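Print this post | E-mail this to a friend

Grippers by the pair

March 5, 2021

I went to the Grivura hands-on day fully prepared to be unimpressed, and I would like it noted that I managed this for the first ten minutes. Grivura is the hand-held gripper kit from Enditz: you squeeze, the fingers close, and whatever you did is meant to become a lesson for a robot arm. Chaltu Hailu had warned me there would be cups. There were cups.

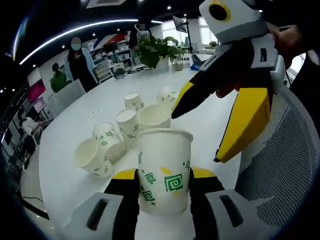
Green spirals on the cups, yellow on the fingers.

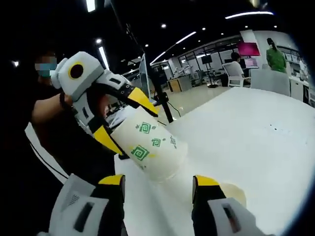
Can you buy just one gripper? The kit is sold only as a pair, at 234 dollars a month with a minimum of two months, and a single one can be had only as a replacement.

I asked Domenica Trummer from Enditz about that minimum and got a very warm answer with no number in it. She was better on the hardware. The yellow tips pull off and go back on without tools, and five spares come in the box, which tells you something about the tips.

As for the grip, I liked it more than I wanted to. Paper cups are a mean test. Squeeze like you mean it and you have made a paper taco; squeeze politely and the thing slides away. I made two tacos before my hand settled down. After that it felt like using salad tongs at a wedding - you go slowly and hope the people in line are looking elsewhere.

My complaints are the weight, which my wrist brought up again that evening, and the manual, which spends a full page on how to hold a handle and one line on how to get your recordings off the thing. Mekdes Demissie says the October update fixes the second part. She also said that about the last October update.

I have signed up for the two months. Toshiko Matsuda wants a turn with the left one, and she can bring her own cups.

Print this post | E-mail this to a friend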